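Speaker notes — Clelatell graduate school, information talk for new PhD students
Version 4/7/25. Planned for 25 minutes, then questions.

Slide 1. Welcome

Good morning and thank you for coming. Say who I am and that I coordinate the courses. Say also that the slides will be on the school page after the talk, so there is no need to write down every deadline.

Ask: who is in their first year? Who has already taken a course with us? (Wait for hands. If most are first year, go slower on slides 3 and 4.)

Slide 2. What Clelatell is

Clelatell is a graduate school in computational biology. It does not replace your home department. Your department is still responsible for your study plan and your degree. We give courses, one yearly meeting and some money for travel.

Please say this slowly, it is misunderstood every year: being enrolled at your university does not mean you are enrolled with us. You must send a separate form, signed by your main supervisor.
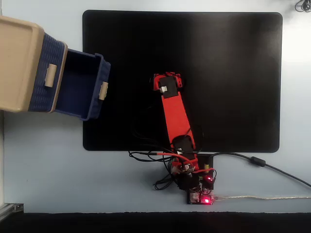
The form is two pages. The second page asks for a short plan of which courses you want to take. It is not binding. Write what you believe today and change it later by email.

Slide 3. Courses

To receive our certificate you need 3 courses, and one of them must be the statistics course. The others you choose freely from the list.

The statistics course is given in Odstead in August. It is one week on site and then a home assignment. Mention that the assignment takes longer than people expect, especially if they have not used the command line before.

Registration goes through Grova. You log in with your university account. If your university is not in the list, choose "other" and write to the office, and we will make an account by hand.

Pause here for short questions. Usually someone asks if old courses can be counted. Answer: yes, if they were taken after the start of your PhD and had an exam. Send the course plan as well as the result.

Slide 4. Travel money

Each enrolled student can apply for up to 700 dollars per year. This covers the train or the cheapest flight, and lodging. It does not cover meals or the poster printing.

Apply before you travel. We cannot pay for a trip that is already finished, even with a good reason. Receipts must reach us within 90 days after you come home. A photo of the receipt is fine if the date can be read.

Slide 5. Yearly meeting

One night of lodging is paid for each student who presents a poster or a short talk. You may share a room with a colleague — write the name in the form, both of you.

Abstracts have a limit of 937 characters with spaces. I know it is a strange number, it comes from the old printed program. The system cuts the text without a warning, so check it before you send.

Slide 6. Computing time

Students in our courses get an account on Gil, our shared cluster. The account stays open until the end of your PhD. Please do not keep your only copy of data there. There is no backup of the scratch area, and old files are removed. 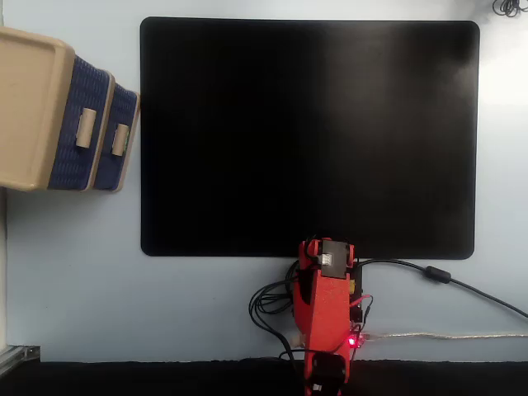 Black mat on a pale table, next to a beige and navy drawer unit.

Large jobs should be started in the evening, if possible. For help, write to the support address and include the job number and the error message.

Slide 7. Who to contact

Enrolment and certificates: the office. Money: also the office, but please write "travel" in the subject line. Course content: the teacher of the course directly.

Leave this slide up during the questions. If there is time left, show the login page in Grova. Remind them to take a paper form from the desk at the door.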